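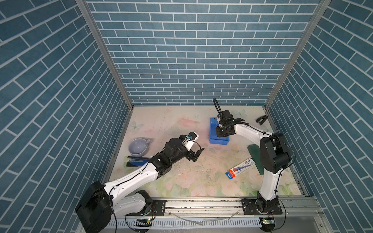

Budget for the rail before you budget for the arms, Gladys Simiyu told me within a minute of my walking into the Proltura open day, and I wrote it down in capitals!

We have 2530 dollars left for equipment until January, so I came for prices (and stayed till 8 in the evening, oops).

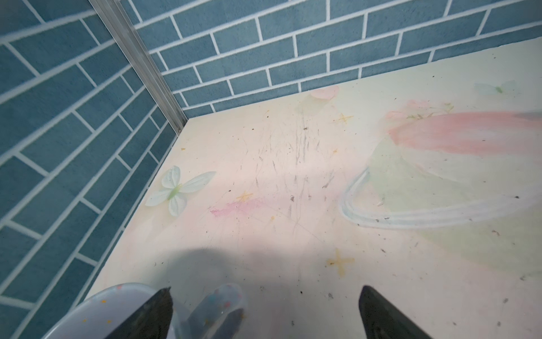 Gripper fingers over the printed tabletop, Proltura.

Spare fingers, cables, a second mounting plate – I'd forgotten all of it, and my list grew to 54 lines. I loved every minute.
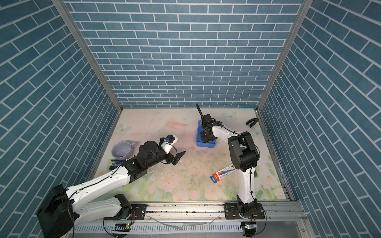
Kiprono Mwakyusa thought two arms were too many for a first order and would put the money into spares. I'm still pricing both.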